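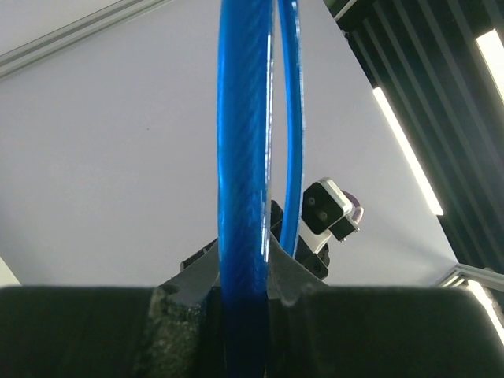

Photo: Sadmont

Every few months I get the same email from somebody who read my old post on robot vacuums. They want to know when they can buy a machine that does the rest of the house. My answer in February was "no idea." I've read and watched a lot more since then, so I'll try to do better.

First, what counts as a chore. I don't mean one motion. Picking up a sock is one motion. Laundry is finding the sock, deciding it's dirty, getting it out of the pant leg, moving it to the washer, moving it to the dryer, finding the other sock, and putting the pair in the right drawer in the right bedroom. A machine that does one of those steps very well still leaves you doing laundry.

The dishwasher and the washing machine got around this by making us do the loading. We bring the work to the box, the box does the dull part, and we take it back out. I think that's the best deal anybody has made on housework so far. Mine cost me $900 installed and it runs 4 times a week. I've kept a count since the day it went in, because I'm that kind of person, and it passed 2,037 loads this spring. It has never had to figure out what a plate is.

Arms are a different kind of machine. They have to deal with things where they lie. For years the arms in factories mostly avoided that too, since parts came down the line in the same spot, facing the same way, and the arm went to that spot. My first job was at Lerkero, a small plant that made door hardware, and we had one arm there. It moved castings from a fixture to a tray. If a casting sat crooked in the fixture, the arm missed it or dropped it and a person had to come over and hit the reset. I was often the person.

The rest of the work at Lerkero was done by hand, and it was the small stuff. Threading a chain through a bracket. Closing a lock on a hasp. Coiling a cord and putting a tie on it. A new hire could learn any of it before lunch. The plant looked into automating that bench while I was there, and the quote covered 131 separate operations, most of which I had never thought of as operations. Turn part over. Check part is turned over. The idea was dropped. 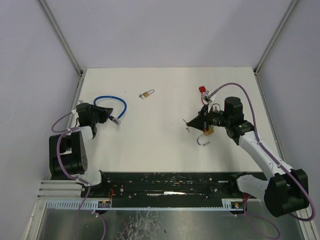
I keep coming back to that bench when people ask me about robots at home. A kitchen drawer is closer to it than to an assembly line. Things are lying any which way, some of them bend, and you need both hands. A padlock is a good test, I think. There's one with its shackle open in the right gripper and another lying open on the tabletop, and a person would grab either of them without looking twice. For a machine, the two are pointed different ways and need two different grips. The blue cable in the left gripper is harder still. Move one end of a cable and the rest goes somewhere, and you can't say exactly where ahead of time. Towels, bags, shoelaces and bed sheets are all like that. So is most of what's on my floor.

So can machines do chores yet? Here is where I come down.

In a shop, for some benches, I think it's getting close. You can put up with a slow machine if it runs all night and there's a person nearby to clear a jam. You can also tidy the bench to suit it. I'd expect to see two-armed machines doing kitting and simple packing before they do anything in my house.

At home, no. The vacuum is still the only one I own that moves by itself, and I still pick up the charging cords before I run it. I did try the Gikex window cleaner. It cleaned the middle of the glass and left the corners, and I had to carry it from window to window. I sent it back. The Ko lawn mower next door seems fine, but the yard is flat and square.

If I had to guess at the first real arm in a house, I'd say one fixed over a counter, doing one or two jobs, probably unloading the dishwasher. The plates come out of known slots and go to a known shelf. Silverware would be tougher. I'd pay for plates only.

I'm going to look at folding machines next. If you have used one on fitted sheets, leave a comment and tell me how it went.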